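Handout 4: Drainage districts and who pays for them
Course: Local Government and Water
Revised 09/06/2018

Read this before the session on assessments. Bring the Kirneck map from last time.

## 1. What a district is

A drainage district is a unit of local government with one job. It builds and keeps up ditches, culverts, pumps and outlets inside a fixed boundary. It can tax the land inside that boundary and nowhere else. It usually has a small board, elected or appointed depending on the state.

A levee district works much the same way, and in many counties one board handles both. Check the founding order if you need to know which duties it holds. The name on the door is a poor guide.

## 2. The Zirkthorpe case

The Zirkthorpe district covers 1342 acres of bottomland. Of these, 522 acres lie below the level of the outlet and drain only when the pump is running. The rest drains by gravity through the Britex ditch.

Two questions came before the board in March:

- Should upland owners pay toward the pump?
- Who pays to replace the culvert under the county road?

On the first, the board kept the existing rule. Land is charged by benefit, so the low acres carry the pump and all acres share the ditch. Upland owners had argued that they get nothing from the ditch either. The board's engineer answered that their runoff ends up in it, and that under the founding order this counts as use.

On the second, the county agreed to pay for the pipe and the district for the channel work on either side. This split is common but is not automatic. Look for a road agreement on file.

## 3. Terms to know

**Assessment roll** — the list of parcels with the share charged to each. Zirkthorpe's has 1255 lines, many of them small lots from the Vukadinović subdivision.

**Benefit class** — a group of parcels charged at the same rate per acre. Zirkthorpe has 2.

**Outlet** — the point where district water leaves the district. Disputes with neighbors tend to start at this point.

**Easement** — the right to enter private land to clean or repair a ditch. Older ones often give no width, and the board then has to rely on past practice.
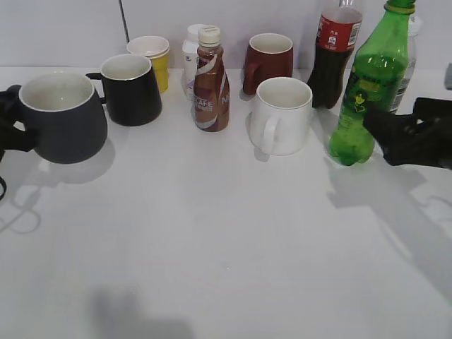
*Kelly Honorato*

## 4. Reading a roll

Start with the total at the bottom and compare it with the adopted budget. Then pick one parcel and work its charge out by hand: acres times the class rate, plus any flat fee. If your figure is off, check whether the parcel was split after the roll was certified.

Owners may object in writing before the hearing. After that the roll stands for the year, except for clerical errors.

## 5. For next session

Read the Kirneck petition, pages 3 to 9. Write one page on whether the new parcels should join the lower class or form their own. Ihor Melnychuk will lead the discussion and has the large copy of the map.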